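Tsikata Tabletop Packing Set — data card

Maintainers: Senyo Antwi (collection), Giorgia Vitale (labels and release)
Status: internal, second release. The first release is withdrawn; see Changes.

Summary

Tsikata is a set of demonstrations of small packing and clearing tasks on a table, collected by people working with hand-held grippers. It was made to train and test the Drulow policy, which takes wrist camera images and gripper width as input and predicts short runs of gripper motion. No robot arm was used in collection. The set holds 800 episodes from the office site and 300 from the Listier workshop. The two parts are stored separately and can be loaded separately.

Use it for imitation learning from wrist views, for pretraining an image encoder on close-range handling, or for checking a tracking pipeline. Do not use it to measure grasp force. The grippers have no force sensing and nothing in the logs stands in for it.

Tasks

put_in: place one object in an open cardboard box.
take_out: remove one object from the box and set it on the table.
move_box: grip the box by a wall or flap and shift it to a new spot.
clear: take out everything in the box, in any order.

The operator reads the task from a card before recording starts. Objects are swapped between episodes from a shared bin. Cans, balls and small packages make up most of the bin; the full list is in objects.csv, with a short name and a weight for each. Weights were taken once, on a kitchen scale, and should be treated as nominal.

Contents of an episode

wrist_left and wrist_right: video from the camera on each gripper. One-handed episodes have only one of these.
pose: gripper position and rotation over time, in the table frame.
width: finger opening, in millimeters.
meta.json: task, operator code, site, object names, and the outcome label.

Video is 60 frames per second. Pose and width are resampled to the video clock, so row n in either file goes with frame n. If a frame was dropped, the row is kept and the valid flag is set to 0. Loaders that ignore the flag will still run, and will train on repeated frames.

Collection procedure

1. Place the box on the table with the open side up. Vary the position between episodes.
2. Hold both grippers still for the start tone. The tracker needs this to settle.
3. Carry out the task at a normal speed. Regrasping is allowed and is not an error.
4. Return both grippers to a resting position and hold until the stop tone.
5. Mark the outcome as done, partial or failed. Do not delete failed episodes.

Operators work alone or in pairs. In a pair, each person holds one gripper and the left and right codes in meta.json will differ. Paired episodes are less smooth than solo ones and carry the tag two_op, so that they can be left out.

Lenses and calibration

Wrist cameras have very wide lenses. Straight table edges come out as curves, and the corners of the image are dark on some units. Images are released as recorded. The calibration files for each gripper are in calib/, and the script undistort.py applies them. Drulow is trained on the raw images, at reduced size, with no correction. If you correct them first, expect to lose part of the fingers at the lower edge.

Finger tips are replaced when the grip surface wears. A change of tips shifts the zero of the width signal by a small amount — the gruvum calibration tool measures this and writes a new offset. Episodes recorded between a tip change and the next Gruvum run have width_ok set to false.

Site notes: office

Office episodes were recorded at a long white table in an open-plan room during working hours. Background people, screens and window light vary between episodes and have been left in. The table dressing was kept simple, with a plant and a paper cup as fixed clutter. Models trained only on this part tend to attach too much weight to the plant, and we advise mixing in the workshop part or cropping at random.

Wrist views from the office part, first with a can held inside the box, then with the fingers on the cardboard:
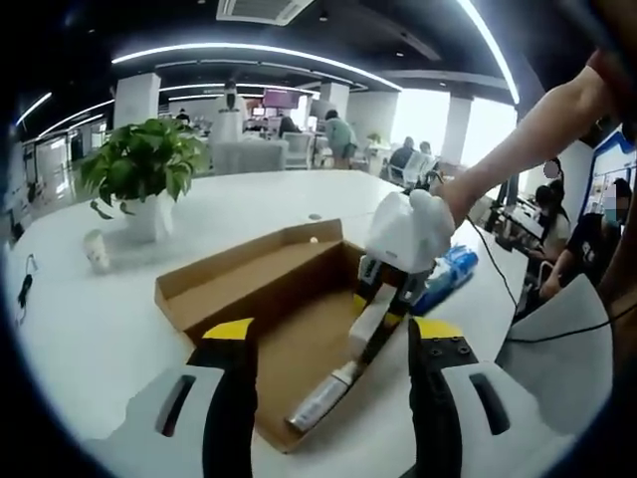
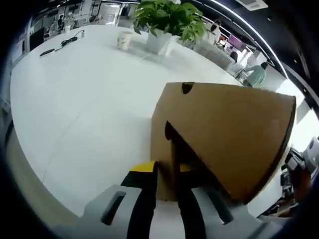 Known problems

Reflections. The office tabletop is glossy. Tracking drifts when a gripper is low and the windows are bright. Affected spans are flagged in pose_quality, though short ones may have been missed.

Occlusion. When the box is held close to the camera it hides much of the table. Object positions cannot be recovered from that view alone, and in one-handed episodes there is no other.

Thin walls. Cardboard bends under the fingers, so the logged width at contact is smaller than the wall would suggest. Do not read it as a measurement of the box.

Outcome labels. These were given by the operator and then checked by Giorgia Vitale on a sample of 80 episodes. Most disagreements were between done and partial in the clear task. The checked episodes have label_checked set to true.

Privacy

Bystanders appear in the office part. Faces are blurred in any copy that leaves the group, and audio was never recorded. Operator codes cannot be matched to names from the files in this release. Requests to remove an episode go to Senyo Antwi, with the episode number.

Splits

Splits are made by session, never by episode, so that neighboring recordings do not land on both sides. The test split includes objects that are absent from training. Please keep the split files as they are when reporting numbers against Drulow.

Changes

Second release: pose files moved to the table frame, width offsets corrected, two_op tag added.
First release: withdrawn in March. Left and right videos were swapped in part of the workshop data.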